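Flovonton Bench Arm: Demonstration Visits

Book a session to see the Flovonton bench arm at work before you order. Visits are held at our Brirnulside workshop and, by arrangement, at the Prernutwood counter. Sessions run for 2 hours and are free for businesses, schools and repair shops.

What the visit covers

The arm is set up for light household handling: picking up, turning and putting down items that people already own. We use ordinary shop goods, with labels left on. Visitors are welcome to bring their own items, provided they are dry, unbroken and no wider than the bench.

The first hour is a run-through by our staff. In the second hour you can move the arm yourself using the Langat hand controller, which is included with every unit. No programming is needed for this part. If you want to talk about writing your own routines, tell us when you book and we'll set aside time at the end. 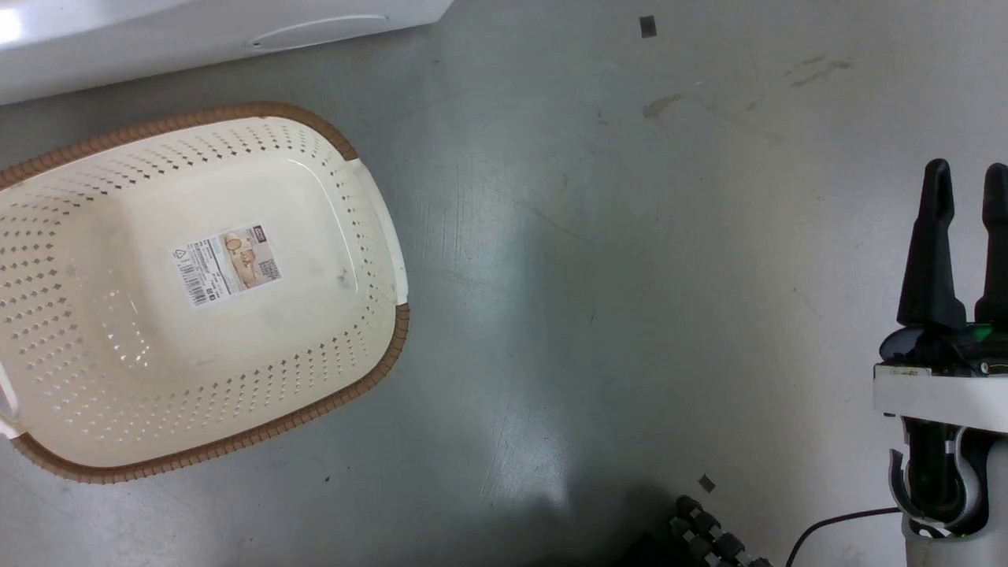
Off-white basket with woven-look brown rim and white handle sections, on the metal bench beside the two-finger gripper.

Baskets and tubs are a good test of a gripper. The rim, the handle and the wall each call for a different approach, and the arm has to be brought in at the right angle for whichever one you choose. Expect some missed grips, especially on your first few tries. Staff can slow the arm down at any point.

Fingers and spare parts

The standard fingers are black with a tapered, rounded tip. Replacement fingers are sold in pairs and can be changed with a hex key. Bench plates, cable carriers and wrist clamps are also stocked at Brirnulside. Prernutwood carries fingers only, so please phone ahead for other parts.

Booking and access

Groups are limited to 8 people. Sessions start at 11 a.m., with no evening visits in December. The workshop is on the ground floor and the doorway is wide enough for a wheelchair. Parking is at the rear, off the laneway. Closed shoes are required, and long hair must be tied back near the bench.

A deposit of $100 holds a loan unit for trial at your own premises after the visit. It is refunded when the unit is returned with its controller and power supply, or taken off the price if you decide to buy.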